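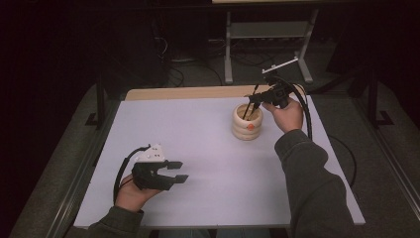 Cream ribbed cup with the orange dot to the front, on the white top.

Javon Tableware Loan Shelf
Progress report to the Pater Small Grants program
Feb 21, 2023
Prepared by Pirjo Halonen

1. Where we are

The grant is to set up a shelf of cups, plates, bowls and utensils that local groups can borrow for meals and meetings in place of disposables. Our target is 2000 pieces on the shelf and ready to lend by the end of May. As of this report 798 pieces have been sorted, checked and entered in the catalogue. That is behind where the work plan had us. Most of the gap comes from the cups, which are taking longer than plates because we get them in ones and twos and hardly any of them match.

Plates and side plates are in good shape. Bowls are started. Utensils were meant to be left until last, but we have moved them up, for reasons given in section 4.

2. Sorting and marking

Every piece goes through the same steps. It is washed, dried, checked for chips and hairline cracks, given a catalogue line and marked with a coloured dot. Orange is for mugs and cups that stack badly or don't stack at all. Green is for pieces that nest. Blue is for anything that has to be kept out of the microwave. Lev Bilyk suggested the dots after the first month, when we were using written tags and they kept coming off in the rinse.

Cups with a ribbed or banded outside were put in the orange group whatever their size. They are pleasant to hold and people pick them first, but the ridges hold tea stains and they need a brush. We have added a line about this to the borrower sheet.

Inside surfaces get checked as well as the rims. Ostap Kravets found that several donated cups looked fine from the outside and had crazing near the bottom. Those were set aside as pen holders and plant pots and are not part of the 798.

3. The work surface

In the original budget we had a line for a second sorting bench. We have not spent it. A white top laid over the wooden table does the job, and small chips and grit show up on it far better than on bare wood. It also wipes clean. The room itself is on the dark side, so pale crockery on a pale top is harder to judge late in the day. We would like to move part of the bench money to a lamp. Farzana Memon has a quote from Brorik and it is well within the line.

The rule at the table is one piece out at a time and clear space in front of it. This was slow at first and people grumbled, but breakages have dropped to 3 since we started doing it, and all of those happened at the sink.

Printed pieces are a separate question. A good part of what comes in has lettering on it: old events, old workplaces, a motto. We had planned to turn these away so that the sets would look alike on a table. After two months of doing so we had very few cups left and changed our minds.
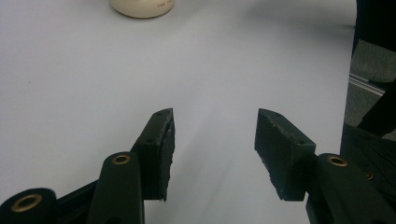
Zoriana Boiko thinks we should go further and stop trying to make matching sets at all. Her view is that groups who borrow for a lunch want enough cups and want them clean, and that no one at a lunch has ever complained to her that the cup next to theirs said something different. She also pointed out that a mixed crate is easier to top up when something breaks, because any cup will do. She would keep matched sets only for the dinner plates, where stacking matters.

We have talked this over and mostly agree. From next month cups will go out in mixed crates of 18. Plates stay matched. This means a change to the wording in our application, where we promised "coordinated place settings", and we ask for your approval of it.

4. Utensils

Two of the three groups on the waiting list for a trial loan asked for utensils along with cups, so we have brought this part forward. The main question was how to send them out. Trays were too big for the crates. Loose in a bag, they scratched the bowls. We are now trying an upright cup as a holder, one per crate, chosen from the heavier ones so it does not tip when a long handle leans over the side.

It works for most things. Handles longer than the crate is deep will have to travel flat, and we have started a separate wrap for them. Dark handles are being checked for looseness and for melted spots before they are entered. 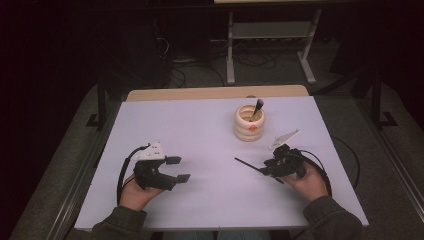

Utensil with a dark handle standing in a ribbed cup at the back of the table.

5. Spending

Spending on crates and brushes is as planned. The dots cost less than the tags did. Washing supplies are over, partly because of the ribbed cups and partly because we wash donated pieces twice. The bench line is untouched apart from the lamp request above. Receipts are with Farzana and can be sent at any time.

6. Still to do before the next report

Finish the bowls and enter them.
Fix the utensil wrap and try it on one outgoing crate.
Collect the boxes waiting at the Holovko hall — we need a vehicle for this and don't have one yet.
Rewrite the borrower sheet so it covers mixed crates, dots and the brush.
Agree on a late return rule. There is a draft, and Ostap and Lev don't agree on the deposit.

If the Holovko boxes hold what we have been told, the May target can still be met for plates and bowls. Cups may run over into the next quarter. We will let you know once the boxes have been opened.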